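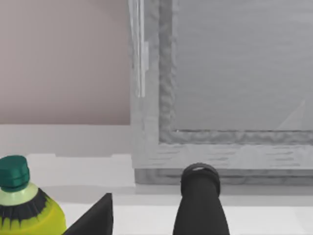
Does a trial that only ever runs in simulation need written rules of practice?
It needs about the same ones as a trial on real hardware, plus a few for the ways a simulated kitchen is more forgiving than a real one.

Verbridge Simulated Handling Program
Progress report to the Karimi Fund, second reporting period
Saturday, July 18, 2020

The grant pays us to write a code of practice for testing gripper tasks in simulated kitchens, and to try the code on ourselves before recommending it to anyone else. The first half went quickly. The second half has been educational.

Where the code stands
The draft in January had 61 rules. It now has 31. Most of the missing ones were the same rule in different hats, and two contradicted each other so politely that we got through three reviews without noticing. The current draft covers scene setup, what counts as a finished task, how failures are logged, and who may change a setting once a batch has started (no one, including the person who wrote the rule).

Trial batches
We ran 2000 episodes under the draft code, all on the counter tasks: reach, grasp, lift, place. Of these, 157 were thrown out under Rule 4, which says an episode is void if any object starts out overlapping another. Before Rule 4 we would have counted them, and a fair number would have gone down as successes. Our earlier figures look less impressive as a result, and we have added a note to the last report saying so.

Rule 9 – write down the success test before the run – remains the least popular and the most useful. The team had three working definitions of "placed." One of them allowed the object to be falling at the time.

Rule 12 asks for the camera view to be saved with every episode, including the dull ones. Storage costs are up a little. Arguments are down a lot, so we consider this a bargain.

What went badly
The Omar test set was meant to be locked in the first month. It was locked in the third, after we found it had been used for tuning, by us. We built a new one and kept the old one for practice.

The Foton scene library also arrived with no record of friction values. We measured them ourselves, scene by scene, and the code now requires any shared scene to come with its physical settings listed. This added five weeks. The budget line for it came out of travel, which this year was not a hard sacrifice.

Next period
We plan to have an outside lab run the code cold, with no help from us by phone or email. We will also finish the section on carrying results over to real hardware, currently a heading and some optimistic bullet points. No extra funds are requested. An extension of six weeks is, and the form is attached.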